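# Seddale Tabletop Kit

I put the Seddale kit together with Zane Kairys because I got tired of answering the same email. People would read our nesting write-up, like the result, and then ask which bowls we used, how big the table was, where the splits were, and could they please have the cloth color. So now there's a kit, and this is its page!

**What it's for.** You have an arm with a parallel gripper and a camera looking down at a table, and you want to compare your policy with ours on cup-and-bowl tidying. The kit gives you the same dishes, the same starting layouts, and the same scoring sheet we used. It does not include an arm (sorry) or a table.

## What you get

- the plastic dish set, bowls and cups in bright mixed colors, plus a spare of each
- one dark green tablecloth
- 25 printed layout cards for the test starts
- a download code for the 1,381 teleoperated demonstrations
- the Trultent labeling tool, which runs in a browser

## The method, the short version

Most of our early policies learned where to put the gripper by color. Train on a red cup, and you get a very good red cup grabber. Baiba Rimkutė's idea was to throw the color away for part of the training and make the network predict the *rim* first, as a closed curve, and only then pick a grasp point somewhere on that curve. We call it rim-first. A bowl is a rim, a cup is a smaller rim, a cup on its side is a squashed rim, and the same grasp head handles all of them.

We trained on 700 of the demos and kept the rest back, mostly because we wanted to see how little we could get away with. On the held-out layouts, rim-first finished 93 percent of the single-bowl moves. The plain color-image policy was well behind, and it got a lot worse whenever a cup was already sitting inside a bowl (loaded bowls, we call those). Loaded bowls are still the hard part for us too. A cup inside hides some of the rim from overhead, and the grasp point likes to slide toward whichever side looks cleanest, even if the arm has to reach awkwardly for it.

So a good chunk of the cards are loaded bowls, and a few put one close to the table edge, where there's less cloth behind it for the rim predictor to work with. 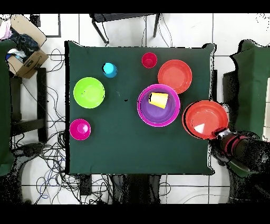

*Gripper on the rim of a loaded bowl at the table edge, with a second loaded bowl (yellow cup, tipped over) still to go.*

## Setting up

Any square table will do if the cloth covers it. Pull it fairly smooth, but don't iron it or anything; our own edges are ruffled and the policy doesn't mind. Run your lighting however you normally do. If you've got an older Kütt gripper mount, the finger offset in the config needs to be changed by hand, and I keep forgetting to put that in the readme.

Cleren hosts the demo files. Big download, so start it before lunch.

## Versions

The October revision fixed two layout cards that had their left and right swapped. If your cards have a plain back, you have the old ones, so write to Zane and he'll mail you replacements.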